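Nadex to fit out crew quarters on two Surnier ferries

Nadex, the marine interiors contractor, has been chosen to supply and install the crew cabins, mess and laundry on 2 ferries being built for Surnier. The passengers, as is traditional, got their carpets decided first.

The order covers 400 berths, each with a reading lamp that can be reached while lying down. Crews on the older ships have been asking for this for 10 years.

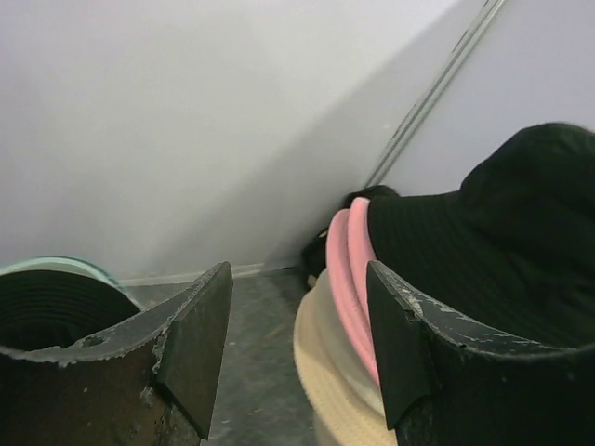
Tia Holroyd remembers the old cabins well, and said the wardrobe door and the cabin door could never be open at once – "you chose one and lived with it". She has asked to see the new hinges before anyone paints them.

Cabins will arrive at the yard as finished units, wired and plumbed, and be slid in through the side of the hull. Berkia will make the bathroom pods. Nadex will employ 35 extra fitters for the work, and the mock-up cabin has already been slept in by two directors, one of whom has asked for a thicker mattress. 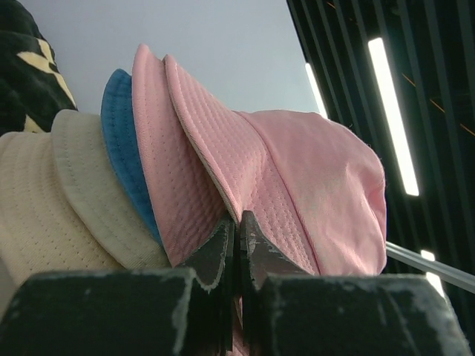

Khondokar, 28 May 2018 – Installation on the first ferry begins in September, once the deck above has stopped being moved. The second ship follows when the yard has room for it. Surnier has kept the right to change the colour of the curtains, and Nadex fully expects it to be used.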